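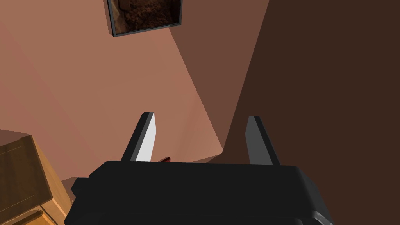 Fig. 1. Corner of the room, looking up.

Kirora Mooring Renewal: Progress Report to Zandel
Prepared by Malsha Selvanayagam, 10/16/21

Work on the visitor moorings resumed in May. Of the 100 positions in the original scope, 81 have been inspected and signed off. The remainder lie in the north channel, where the dredging contractor still has the right of way.

Chain wear was within limits except at the Conneely end, where 20 risers were below minimum diameter and have been reordered. 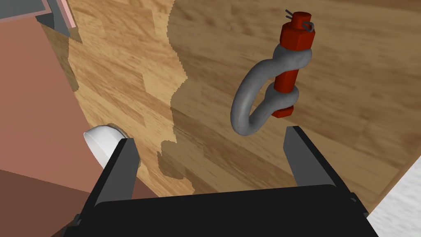

Connecting hardware is now specified separately from chain. The previous contract allowed screw pins secured with wire, and several had backed out. All replacements will be the bolt type, with a hex head, a nut and a cotter pin through the threaded end of the bolt, as on the gray shackle with the red pin. Skullo has quoted for supply. Delivery is 2 weeks from order.

Spending is almost level with the plan. We request release of the second payment so the order can be placed before the winter haul-out.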